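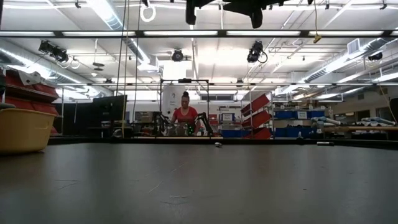
4.2 Surface wear as a measure of use

Claims that scratches record how long a work surface has been in service should be treated with caution. The Lenihan survey scored 653 tabletops from shared workshops and reported a steady rise in wear with age, yet its scoring sheet gave one mark for any visible scratch, whatever its length or depth. The smooth dark grey top in Figure 3 has thin pale scratches and a patch of faint scuffs, and would score highly on that sheet. A pale top with the same damage might well score nothing. Colour and finish are doing much of the work here - and neither was recorded.

We rescored 50 of the Nornholm tops under low side lighting. Agreement between our two raters was poor for 16 of them, nearly all dark. We doubt that the published trend would survive a proper control for colour.

Figure 3. Dark grey tabletop with pale scratches.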